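Mavero: a list of gadgets and web services that came and went

Welcome, and thank you for stopping by. Mavero is a small data set of consumer technology that was launched with a good deal of noise and is no longer sold or no longer running. It has 348 entries at present. You'll find music players, social networks, smart kettles, things that plugged into the headphone socket of a phone, and one or two watches I still miss.

It began as a list I kept for my own amusement after my Magesa reader stopped syncing and I couldn't find out when the service behind it had been switched off. I thought somebody ought to be writing these dates down, and I had a free evening, and then rather a lot of free evenings after that.

What's in the files

Everything is in plain CSV, so it should open in any spreadsheet. The main file is products.csv, with one row for each product. The columns are name, maker, kind, launched, ended, how_it_ended, price_at_launch and notes. Prices are in pounds where there was a British price, and otherwise left in the currency they were first advertised in. I haven't adjusted anything for inflation, so please do that yourself if you need it.

Of the entries, 269 are physical gadgets and the rest are websites, apps or subscriptions. Where a gadget only worked with a service (the Bostulton picture frame is the one people usually write to me about), it gets a single row under the gadget, and the service is mentioned in the notes.
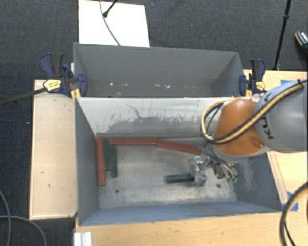 The how_it_ended column takes one of a handful of words: withdrawn, sold, merged, bankrupt, faded or unknown. "Faded" is my own word for products that were never formally stopped but quietly vanished from the shops, and I'll admit it is a matter of judgement. If you are counting these up for an article or a talk, do have a read of the notes first!

Where the dates come from

Mostly from old press releases, magazine reviews and the makers' own farewell pages, many of which have themselves since gone. There are 115 rows with only a year for the end date, and these are written as the year alone. Please don't fill in January on my behalf, as one kind person did in February, and it took me an age to put right.

Known gaps

Games consoles are left out entirely, as other people look after those far better than I could. Anything sold only outside Europe is thinly covered. The Jamutis range of speakers is listed as one product, although there were 2 versions, and I mean to split them.

Using it

Help yourself, for any purpose, with a mention of Mavero somewhere if you can manage it. Corrections are very welcome, particularly with a scan or a link attached.

Last updated June 12, 2024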